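3.2 Board Layout and Placement of Parts

The assembly board used throughout the Mallville sessions was designed to hold a full peg-and-hole exercise on one surface. Earlier layouts kept loose parts in a side tray, and reviewers of the pilot work noted that the tray made it hard to judge how much of a completion time was spent on searching and how much on fitting. The revised board, referred to here as the Jikent layout, places every part within the same white rectangle and marks some positions with printed outlines.

Three principles guided the arrangement. Parts that differ mainly in size were placed near one another, so that a choice between them would have to be made at close range. Raised features were given clear space on the side from which they are normally approached. The circle outlines near the top were kept faint, following the recommendation of Nnaji (Section 2.4) that strong outlines draw attention away from the parts themselves. The table beneath the board is dark and flat, and the contrast keeps the edges of the board easy to find under ordinary room lighting.

Figure 4 shows the layout in use. A small blue peg is held close to the slot outline on a small white plate, while other blue parts stand on the board, among them the gear-shaped part near one corner and the two pegs on the raised plate.
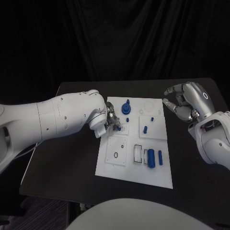 Figure 4. The Jikent layout on the black table, with a small blue peg held near the slotted plate. The two faint circle outlines lie near the upper edge of the board.

3.3 Part Sets and Trial Order

Each session consisted of 40 trials, divided into two blocks with a pause of 14 minutes between them. The board was returned to its starting arrangement before every trial and checked against a printed template. Trials in which a part was found out of position at the start were discarded and repeated at the end of the block. Across all sessions, 800 trials were retained for analysis.

Two part sets were prepared. The Vida set was cut to a close fit and was used for all trials reported in Section 4. The Jaleo set was cut slightly smaller and served only for practice. Both sets share the same color, and the choice was deliberate: in the pilot work, mixed colors allowed parts to be told apart without any attention to their shape or size.

The order of parts was fixed within a block and changed between blocks. The gear-shaped part was always placed last in the first block — its stacked form takes longer to line up than a plain peg, and an early failure could affect the trials that followed. A trial was ended after 30 seconds if the part had not been seated. Such trials were recorded as incomplete and are treated separately in Section 4.3.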